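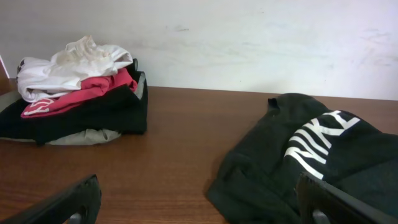
Student Projects – Arms and Manipulation

Teaching two arms to fold laundry: Zurnent build thread

Posted by pandamum_robotics, February

We've finally got something worth sharing! Zurnent is our college club's project for this year, and the aim is simple to say and horrible to do: take clothes off a table one at a time, fold them and put them on a stack. No fancy jigs, no folding board, just the arms, the table and whatever people brought in from home.

We steer the arms by hand to record each fold, then train on the recordings. As of last night the folder stands at 1,062 runs, which I'm really chuffed with, because in the autumn we could barely get through a session without a cable coming loose. Of those, 66 are going in the bin (mostly a camera dropping out halfway, plus a few where two of us were giving directions at the same time).

The pile on the left is the finished end of the table. The black top with NIKE across it is everyone's favourite thing to practise on and also the one that makes us swear. Thick fabric bunches up, and once it's bunched you can't find an edge to pinch. Thin stuff has its own problems but at least it lies down when you ask it to.

My question for you lot is about the wrist cameras. We're training on those views alone at the moment and I'd love to hear from anyone who has done the same with cloth.

tinsnips
Lovely project. I'd add an overhead camera straight away though. Wrist views are great for the last few centimetres and hopeless for knowing where the rest of the sleeve has gone. Our team at Tshabalala lost most of a term to this and we only had tea towels to deal with.

wobblyservo
Disagree with tinsnips a bit. We ran wrist only and it was fine as long as the arm pulled back for a good look at the table before each grab. An overhead camera is one more thing to knock out of line, and in a shared room it WILL get knocked.

What's your blur like when the arm swings? That was our big one.

pandamum_robotics
Blur is bad on the quick moves, yes. Here's one of the worst I could find:

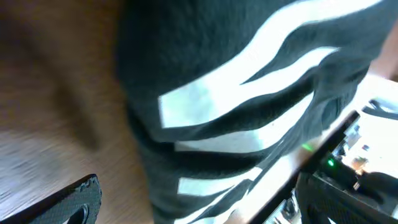

We've been going back and forth over whether to cut the fast sections out of training or leave them in. I'm for leaving them in, as the arm will have to cope with them when it runs on its own. Half the club thinks I'm wrong and they may well be right! The plan is to train it both ways over the next fortnight and compare.

Pulling back for a look is a brilliant idea, wobblyservo, and we can try it tomorrow without touching any of the hardware.

greaseproof
Cut them. Or slow down when you're steering – people always go too fast because they're bored by run thirty. Also, are you changing the order of the clothes? If white always ends up on top of red, the thing may learn the colours and nothing about cloth.

pandamum_robotics
Good point and slightly embarrassing. We shuffle the clothes between sessions but not within one, so there will be long stretches with the same order. Adding it to the list. On speed, fair cop.

tinsnips
Still think you want the overhead view. Look at how much you can't see of a stack from down there.

pandamum_robotics
You get more than you'd think. With the arm held back you can pick out the layers quite well:
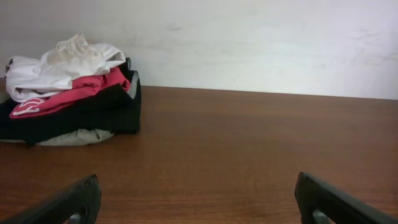 Wrist view across the table, with the stack at the left end.

What you don't get is the back of it, I'll give you that. We've got a spare camera in the cupboard, so I'll ask whether we can clamp it up high for a batch and settle this properly.

wobblyservo
Put tape marks down where the clamp goes. You'll thank me.

greaseproof
What are you using to sort the recordings? We got stuck at 1,001 because our file names only had three digits, and everything after that overwrote the start. Took us a week to spot it.

pandamum_robotics
Oh no!! We use Zinside, a little viewer one of our second years wrote. It names everything by session and then by run, so we should be safe, but I'm going to go and check right now. Will post the camera results when we have them.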